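How do you split the cost of a campaign when people drop in and out?

Parvaneh Sadeghi
I run a fantasy campaign called The Dusora Road for my friends, and we've been sharing the cost of maps, minis and printed adventures since we started. It was easy when everybody came to every session! Now two players only make it every other month, and one of them feels weird paying the full share. We've spent $321 so far and I fronted most of it. I don't want to turn game night into a bill, but I also can't keep buying everything myself. How do you all handle it?

Mathis Poulain
We had this exact problem in my Arthorpe group (eight players at the peak, which was way too many). What fixed it for us was splitting things into stuff that gets used up and stuff that stays. Printed handouts, snacks and one-shot modules get split by whoever shows up that night. Minis and maps belong to whoever paid for them, and they just bring them along.
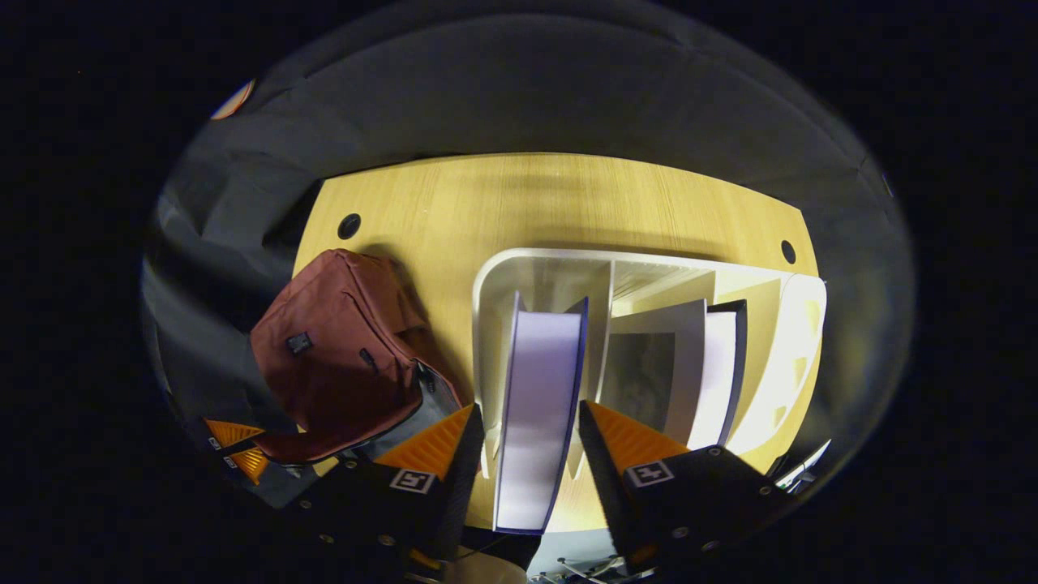

The other thing I'd do is set a cap before anyone buys anything. Ours is $39 for a whole story arc, and if the GM wants something fancier than that, the GM pays for it and keeps it. I did that with a big river map and I've used it in three campaigns since, so no regrets. For the money you already fronted, I'd just ask the regulars to chip in once and then start fresh with the new rules.

Vornow
Don't charge the part-timers anything, they'll quit. Paper tokens work fine. I printed 24 goblins on cardstock and my table never complained.

Parvaneh Sadeghi
Thanks, both! I like the cap idea a lot. Going to bring it up before our next session and see what they say.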